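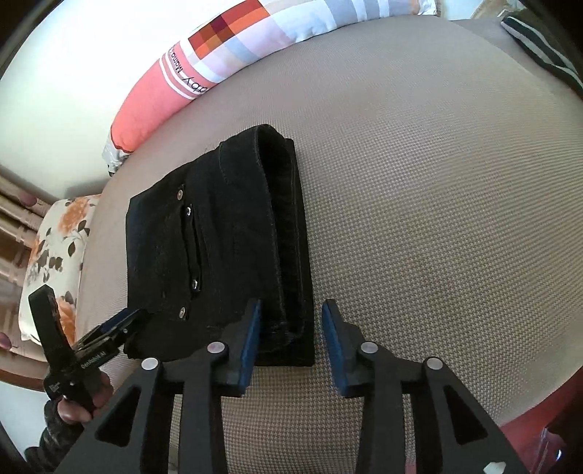 Meeting Notes / Maintainers

I took minutes again, so blame me for typos. We started with the Dremport release. I said the changelog script still chokes on squashed commits, and we agreed to ship without it and write the notes by hand (my job, yay).

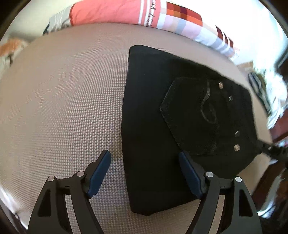 Next up was the issue pile, now at 342 open. We'll close anything tagged stale before September, except the Skovden plugin bugs, which stay open until the parser rewrite lands. 23 of those look like duplicates to me!
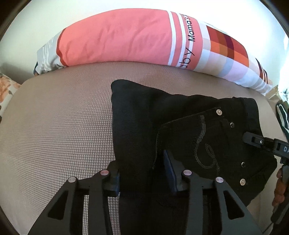
Song asked for its own repo and got it, 2 votes against. Helelach docs pushed to next call.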